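Why do your clothes stick together in the dryer?

Hi, it's Lino again! My little cousin asked me this one while she was peeling a sock off her back, and I loved it so much that I'm giving it a whole page.

Everything you wear is made of tiny bits called atoms, and atoms carry even tinier bits called electrons. When a sweater tumbles against a sock, some electrons hop from one to the other. Now one has extra and the other is short. Opposites pull together, so they cling (and crackle when you tug them apart!).
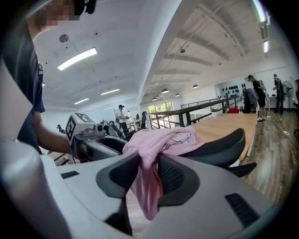
Page last changed: 23 April 2026

Cotton usually behaves better than fleece or polyester. It holds on to a little water from the air, and water helps the charge leak away. On a dry winter day there's less water around, so you get more zaps. Last February I got zapped by my own doorknob!

Want to try it? Blow up a balloon, rub it on your hair 40 times and hold it near a wall. Mine stayed up for 13 minutes. Then try again in the bathroom after somebody's had a hot shower, and write down how long it sticks there.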